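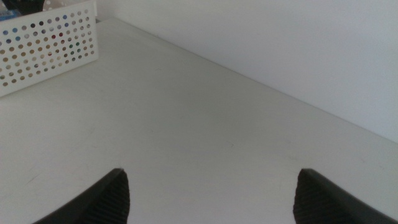
A white plastic basket with small round holes, filled and on the table.

How to sort out a kitchen cupboard in an afternoon
2021-12-02

I put off doing our big kitchen cupboard for most of the year, and then my sister-in-law Serpil announced she was coming to stay in December and would be cooking (she is a wonderful cook and a terrible one for opening every door in the house). So I finally got on with it, and I thought I'd write down how I went about it while it's all still fresh in my mind.

Start by taking everything out. I know, it looks dreadful, and you will find three jars of cumin, but please don't be tempted to work shelf by shelf. Put it all on the table or the floor, then wipe the shelves down with warm water and a drop of washing-up liquid. Leave the doors open for 30 minutes so they dry properly.

While you wait, have a cup of tea and check the dates. Anything unopened that you know you won't use can go in a bag for the food bank. Spices that smell of nothing can go in the bin, lovely as the tins may be!

Next, make your groups. Mine are baking, breakfast, pasta and rice, tins, and a rather shameful one called snacks. Go by how you cook at home, and don't worry if it makes no sense to anybody else. My neighbour Teguh keeps his tea with his noodles and has done for years.

Each group gets its own basket. I like plastic ones with holes in the sides, as they rinse clean under the tap and you get a little hint of what's in there. Measure the depth of your shelf before you buy any, and take 2 cm off so that the door will shut. I forgot this the first time and had to make a second trip to Kelberg, in the rain, with the receipt already lost.

Put heavy things low down and everyday things at eye level. Packets stand up best if you file them like letters, with the tall ones at the back.

Last of all, tie a label on the front of each basket. Brown luggage labels and a soft pencil do very nicely, and you can rub the word out when the lentils move house.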